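Print this page | E-mail this page

Search calls and opportunities Go

CALL FOR ARTISTS: SCULPTURE FOR THE STAIR HALL, JUNDTON LIBRARY

Open to individual artists and teams of up to three. Applications close at 5 p.m. on the last Sunday in January.

Jundton Library is commissioning a permanent hanging or wall-mounted sculpture for its main stair hall. The call is managed by Gudetti, the public art office for the library district.
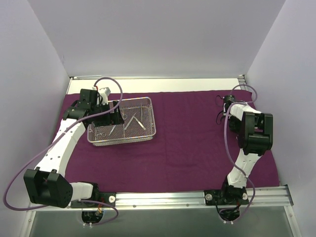
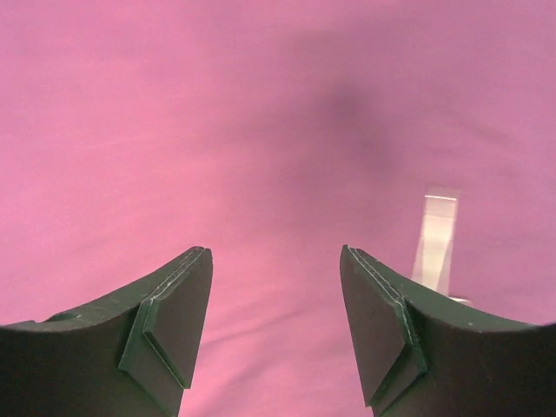
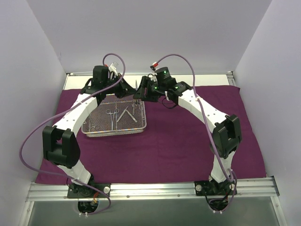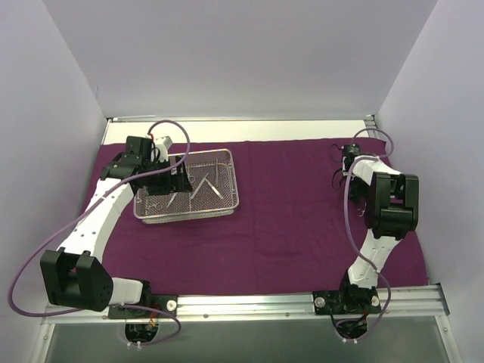 Can an artist who has never made a permanent public work apply?

Artists at any stage may apply, including those who have only shown in galleries or made temporary pieces. If you are selected and have not completed a permanent work before, we will ask you to name a fabricator or an experienced artist who will advise you through installation. You do not need to name that person in your application.

The site

The stair hall connects the street entrance to the second-floor reading room. It is 27 feet from the ground floor to the underside of the skylight. The north wall is painted plaster over block and can take fixings anywhere above the handrail. The skylight beams have four existing anchor points. The total hanging load, including cable and hardware, may not exceed 358 pounds. Anything heavier has to go on the wall.

The hall gets direct sun from late morning until mid-afternoon for most of the year. Dyes, papers and some plastics will fade. Please say in your application how your materials behave in strong light.

The stairs stay open to the public during the day. Installation will be done at night or on Sunday, when the building is closed.

What we are looking for

The work should respond to the collection of the former Pichler bindery, which stood on the site before the library was built. The bindery's tools, sample boards and order books are now held in the local history room. There are 3,763 cataloged items. Applicants can see them by appointment, and a list can be sent on request. You are not expected to copy or depict any item. Past shortlisted work for other Gudetti sites has ranged from cast bronze to woven wire.

We will not consider:

- works with running water
- works that need daily attention from library staff
- works with sound that carries into the reading room
- existing pieces already shown elsewhere

Lighting may be included if the fittings can be reached from the second-floor landing.

Fees

Three artists will be shortlisted. Each will receive $2,000 to prepare a concept proposal and a scale model. The fee is paid in two halves, one on signing the proposal agreement and one when the model is delivered. Travel to Jundton for the site visit is paid separately, at cost.

The commission budget for the selected artist covers design, engineering, fabrication, insurance, transport and installation. The full figure and payment schedule are in the information packet. Scaffolding and wall repairs are paid by the library and do not come out of the artist's budget.

Who can apply

Applicants must be 18 or older and able to work in the United States. Employees of Gudetti and the library district, and members of their households, may not apply. If you apply as a team, send one application and name a lead artist. You may not be on more than one team.

How to apply

Send one PDF with the following, in this order:

1. Contact details and a website address, if you have one.
2. A statement of no more than one page on why this site interests you.
3. Up to ten images of past work, with title, year, materials, dimensions and budget where there was one.
4. A resume, two pages at most. Teams should send one for each member.
5. Two references with phone numbers.

Do not send a design at this stage. Applications that include sketches or renderings of a proposed work for the stair hall will be returned with those pages removed.

Files must be under 20 MB. Paper applications are accepted at the library's front desk during opening hours. Label the envelope STAIR HALL.

Selection

A five-person panel will read all eligible applications. Panel members score past work, fit with the site and ability to complete the project. Past work counts for half the score. All applicants will hear from us in writing whether or not they are shortlisted.

Shortlisted artists will attend a site visit together and will have ten weeks after that to deliver their proposals. Models will be shown in the library lobby with comment cards. Comments go to the panel but are not a vote.

Structural review of the selected design will be carried out by Ivolel, the library's engineers. Allow six weeks for this in your schedule. Fabrication may not begin until the review is signed off.

Ownership

The library will own the finished work. The artist keeps copyright. Shortlisted artists who are not selected keep their models and all rights in their proposals, and should collect the models within 30 days of the decision.

Questions about this call should be sent by e-mail with "Stair hall" in the subject line. Answers of general interest will be added to the information packet.

E-mail this page | Print this page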